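Mind the Lid
The rulebook for robots in the kitchen is thin, earnest and mostly about washing up

The first draft of the Flarnberg kitchen code ran to 200 pages and did not mention water until page 20. It had a great deal to say about emergency stops, and a lovely colour diagram of a person standing behind a yellow line. The drafters had come from factories, where people stand behind yellow lines. Where I live they stand in front of the fridge, eating cheese.

To their credit, they started again. The current version has six rules, printed on both sides of a single sheet, and it's the one that Gerar and Partanen, two outfits that would rather not agree on anything, have both pinned up in their test kitchens.

Rule one says the machine must stop when touched. Rule two says it must stop when told, which took longer to negotiate, as there was a faction that wanted it to ask why. Rule three covers knives, and consists of the word "no" followed by a footnote.

Rule four is where the arguments live. It deals with what the code calls benign objects: lids, tubs, sponges, the plastic things that breed in the bottom drawer. The old thinking was that a light object needed no rule. Then people began writing down what happened in their trials, and the benign objects filled most of the log. A robot that handles a cast iron pot with great ceremony will happily squeeze a lid until it pings across the room. So now there is a grip limit for thin plastic, a requirement to look at an object again once it's in the hand, and a ban on passing anything over a person's head, including a person who is bent down looking for the other lid.

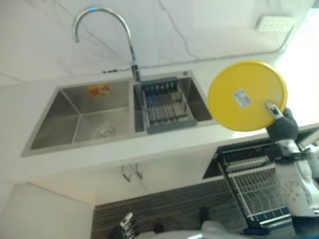
Rule five concerns the sink. Brasico, which writes training programs for operators, teaches it as two separate habits: know where the tap is before you move, and know where your other arm is while you do. Two-armed machines have a talent for forgetting the second. I have the same trouble with a tea towel in one hand, but I'm not required to keep an incident log.

Rule six asks that every drawer, door and pull-out rack be treated as open until checked. My shins would like this extended to humans by September.

There are gaps. The code is silent on pets, and on what to do when somebody in the household has moved the bin. It assumes a tidy bench, an assumption I'd put down to the drafters eating out a lot. The next revision is meant to deal with wet floors, and the early comments suggest a fight over whether the robot should mop up a spill or merely announce it. I know which option my teenagers would vote for — they've been announcing spills for years.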